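October, 4:40 pm
Oskari Kallio

1/ Bought a secondhand white table at the Harju clearance. Top is smooth, slight gloss, rounded corners. Using it for desk work and coffee.

2/ First job was cleaning. Warm water, one drop of dish soap, microfiber cloth. No abrasive pads – they dull the gloss in patches and you can't put it back.

3/ Old coffee rings: baking soda paste, 16 minutes, wipe off. Two passes for the worst one.

4/ Vilja Saarela asked about coasters. I don't use them. I wipe the foot of the mug before setting it down. Same effect, less stuff on the table.

5/ Mug choice matters more. An unglazed foot ring will scratch a glossy top. Run a thumb over it. If it feels like sandpaper, 1,000 grit wet paper, a few turns, rinse.

6/ Current mug is the red one. Matte outside, body curves in at the base, pale rim. Matte red shows fingerprints less than I expected.

7/ Next: leveling the legs. Far left is low.
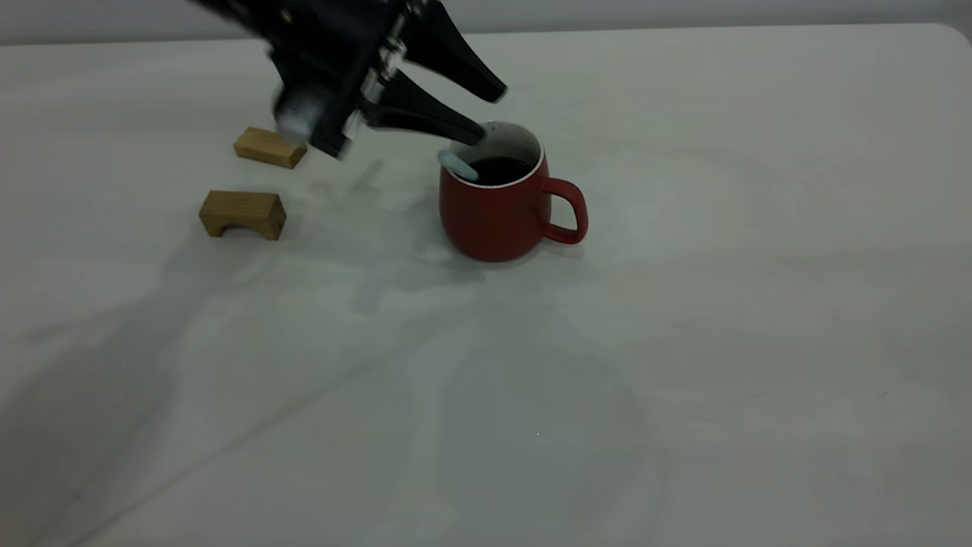

Red mug on the white table.

© Oskari Kallio | Contact | Back to top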